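Caring for a Butcher-Block Table

A long table with a butcher-block top earns its place in a kitchen or workshop, provided it is looked after. The following advice has been prepared by the Prasine Home Skills Centre for households and small workshops that use an oiled timber top every day. Tops finished with varnish or polyurethane should be cared for according to the maker's directions.

Daily cleaning

Wipe the surface with a well-wrung cloth and a little mild dishwashing liquid, working along the grain. Dry it straight away with a clean tea towel. Standing water is the most common cause of lifted seams, particularly near a sink or under a leaking jar. Bleach, ammonia and steam mops should not be used.

Colour and light

The strips in a butcher-block top vary in colour when new, and they continue to change with exposure to sunlight. Runners, trays and appliances left in one position for months will leave a lighter or darker patch. Items should be moved every few weeks, and a blind drawn during the brightest part of the afternoon in summer.

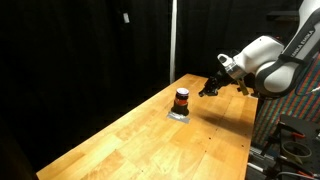 Pornimon
Household Advice Editor, Prasine Home Skills Centre

Jars, lids and tape

Containers with a dark or painted base should be lifted, never dragged, as grit trapped underneath will score the finish. A felt or cork disc is suitable for anything that stays on the table permanently.

Silver-grey tape of the duct tape kind deserves particular care. Short strips are often left lying on a work surface between jobs, and the adhesive will take up dust or bond to the oil. To remove a stuck strip, warm it gently with a hair dryer on the low setting and peel it back slowly at a flat angle. Any residue can be rubbed away with a few drops of eucalyptus oil on a soft rag. Test the oil first on the underside of the table, then wash and dry the area.

Marks and scratches

Light scratches may be sanded by hand along the grain. Begin with 400 grit only if the mark is very faint; otherwise use 240, and feather the edges of the repair well into the surrounding timber. Remove all dust before oiling.

Re-oiling

Apply a food-safe oil such as Hudero Bench Oil sparingly with a lint-free cloth. Leave it for 17 minutes, wipe off the excess and allow the table to rest overnight — longer in humid weather. A 600 mL tin is sufficient for two coats on most long tables. Oily rags must be laid flat outdoors to dry before disposal, as they can self-heat when bunched together.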